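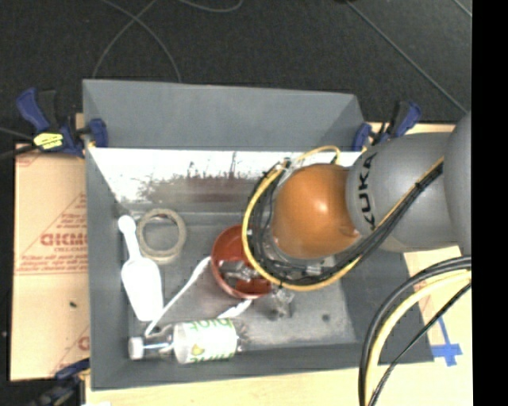 Gray bin with bowl, scoop and tape roll. See item 3.

Allel Building Shared Stores – Minutes
Aug 3, 2020, small meeting room, ground floor

Present: stores, kitchen, packing bench, front office, purchasing. Apologies from Fallano side (delivery clash).
Minutes typed during the meeting, corrections to front office please.

1. Last minutes
Agreed. One fix: the shelf labels were ordered by purchasing, not kitchen. Noted.

2. Matters carried over
Key to the tall cupboard – found, back on hook. Spare still missing. Front office to ask at Arnthorpe whether they took it with the paint trays.
Door closer on the stores side still slams. Reported twice. Report again.
Broken step stool gone to scrap. Replacement not agreed, see item 6.

3. Gray bin, loose items
Long discussion, longer than planned. Bin is meant for things going back to a shelf the same day. Things are staying in it. Looked at the picture together: reddish-brown bowl near the middle, white plastic scoop up against the left wall, beige roll of tape lying flat on the floor of the bin. Three different shelves those belong to, and at least two different teams.

Bowl – kitchen says it is one of theirs, from the set on the second shelf. Wants it back. Packing bench says they were told the odd bowls were free to use for small parts. Kitchen says never agreed. Checked the November minutes, nothing in there either way. Agreed: bowls belong to kitchen. Packing bench to get own tubs, purchasing to price.

Scoop – belongs with dry goods. Stores asked if it can go back after a rinse. Kitchen says no, full wash, and hang it up, dont drop it in a drawer. Agreed.

Tape – packing bench. They are forever hunting for tape and then opening a new one. Part rolls to go on the peg by the bench from now on, new rolls stay in the cupboard until the pegs are empty. Purchasing pleased.

Bin itself – inside walls scuffed, the floor of it worn. Does it need replacing? Stores says no, it's sound, marks are only marks. There is a reddish-brown smear low on the back wall, front office asked what it is. No one sure. Stores to try warm water and soap first, then the cream cleaner. Not the wire pad please, see what happened to the sink.

Proposal to put a lid on the bin so it can't be used as a dumping place. Not carried. Two for, three against. Main argument against: people will put things on the lid.
Proposal to empty it at the end of each day, stores one week, packing bench the next. Carried. Stores go first.

4. Dry goods shelf
Rearranged since last time. Heavy sacks at the bottom, jars at eye level, oats and rice in the clear tubs. Kitchen happy with it apart from the lids, which don't match the tubs any more. Someone has mixed them with the Fallano ones. Kitchen to sort, will need an hour or so and the big table.
Scoops: one per tub was the idea. Not enough scoops. Purchasing to add four.
Open bags still being left folded over. Clips are in the top drawer, left side. Use them.

5. Packing bench
Count done as asked. 1141 flat cartons on the rack, 300 of those the small size. Mailing bags 519. Small cartons should last till November at the present rate, so no order now.
Paper rolls – old supplier has stopped the narrow width. Paiva has a narrow one, minimum order is 110 rolls. Too many for the space we have. Purchasing to ask if Arnthorpe would split an order with us.
Scissors: labeled and tied to the bench last month. String too short for anyone left handed. Longer string.
Bench surface sticky at the far end. Old label glue. Packing bench will deal with it themselves, have the stuff.

6. Purchasing
Step stool – two quotes in, both for the three-step kind. Cheaper one has no rail. Stores wants the rail. Purchasing to order with rail, was in budget anyway.
Tubs for small parts – price stackable ones, same size, with lids. Clear if possible so there's no need to open each one to see whats inside.
Extra scoops and hooks, one order together to save on delivery.
Sponges. Kitchen ones yellow, cleaning ones green. Please stop swapping them.

7. Any other business
Window in stores won't lock. Front office to report with the door closer.
Kitchen asked that mugs come back from the packing bench. Packing bench will look.
Radio volume – discussed, not minuted.
Fallano want to see the new shelf layout before they do theirs. Fine, any afternoon, tell stores first.

Actions
Stores – clean inside of bin, start daily emptying, order of emptying on the wall
Kitchen – collect bowl, wash and hang scoop, sort tub lids
Packing bench – peg for part rolls, longer string on scissors, mugs, bench glue
Purchasing – step stool, tubs, four scoops, hooks, talk to Arnthorpe re paper rolls
Front office – key, door closer, window lock, circulate these

Next meeting: same room, date to be sent round once the Fallano delivery times are known. Kitchen to take the minutes.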